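Tuesday, February 2023

Home by six for once, feet up, and the kettle on for the second time because I let the first lot go cold. I want to get today down while it's still clear in my head, as I've been grumbling about Zisex in these pages since before Christmas and ought to be fair to it.

The scanner line at Clerkberg has been running for 42 days now. All the delivery notes from Heltedton go straight through it, and the machine reads them, matches them to the orders and files them before I've got my coat off. Last month it took in 1,266 sheets and put 932 of them away without a single one of us touching them. When I started here that would have been four of us with rubber thimbles and a tin of biscuits, and I do miss the biscuits. I miss the talk more, if I'm truthful. You learned all sorts over a heap of dockets.

What's left for people is the heap Zisex spits back. Faint print, handwriting in the wrong box, a stamp sitting over the total, anything with a corner folded down. It wants every sheet flat and square before it will have a second look, so a good part of the day goes on patting paper into line, which made me laugh the first week and made me cross the second. My old job was reading the things! Now I read perhaps one in ten and spend the rest of the time tidying up for something that doesn't say thank you. 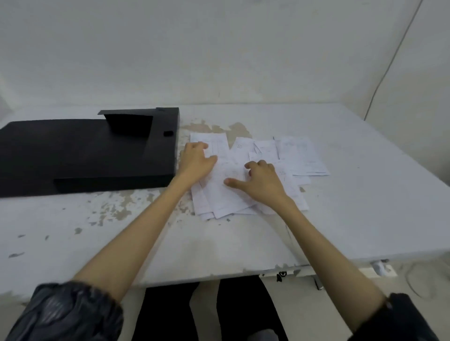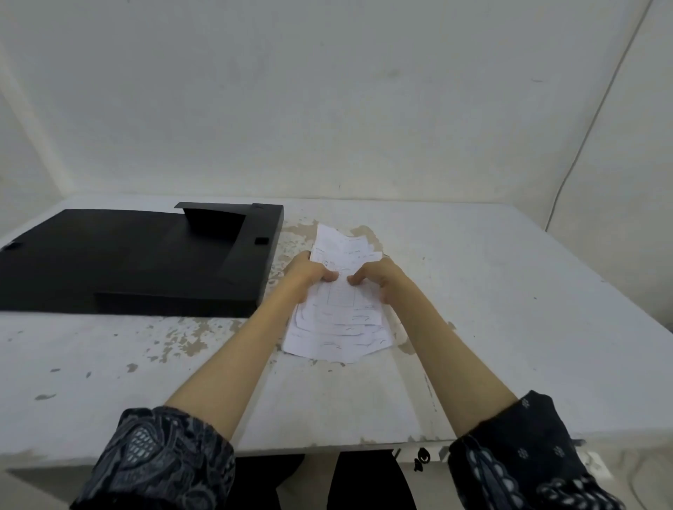 Straightening the returned sheets at the white table.

Still, I'll say this for it. The month end used to mean staying until eight, and my shoulders would be up round my ears by the Thursday. This time we were done with daylight left. And the odd ones that do come to us are more interesting than the plain ones ever were - there was a note this afternoon where the driver had written a whole apology about a broken gate in the space for the weight, and I sat and enjoyed it properly, as I'd never have had the time to before.

The Du software people are coming in March to talk about letting it read handwriting as well. I asked what happens to the heap after that and got a very kind answer with nothing in it. There's been mention of training for the telephones, or for checking the supplier accounts, and I think I'd rather like the accounts. I've said so, out loud, in the meeting, and my voice only wobbled a bit.

Must ask about getting that table painted, it sheds on my trousers. Soup for tea, then ring my sister back before she gives up on me.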